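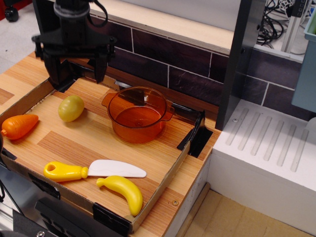 Every firm that sells robot helpers now has a number it likes to say aloud, and the number is always how many examples the thing has learned from. Tikalier's went up again in December. I remain unmoved.

I spent an afternoon with the Altley group, who gather this stuff by the shift. A toy carrot goes in the pot, comes out, goes in again. They logged 23 good runs before tea and were pleased with themselves. Fair enough, it's dull work and they do it with care. But the tray is clipped down, the pot stays near the back wall, and the banana is the same plastic banana it was at breakfast. What exactly is the twenty-third run teaching that the fourth didn't?

Variety, I was told. The knife gets turned, the fruit gets shuffled. Two people at Trelness gave me the same answer in almost the same words.

My kitchen has onions with loose skins and a drawer that sticks. Show me the failures, sorted by cause, and a test in a room the system has never met. Until someone publishes that, I'd treat the big totals as a record of hours paid.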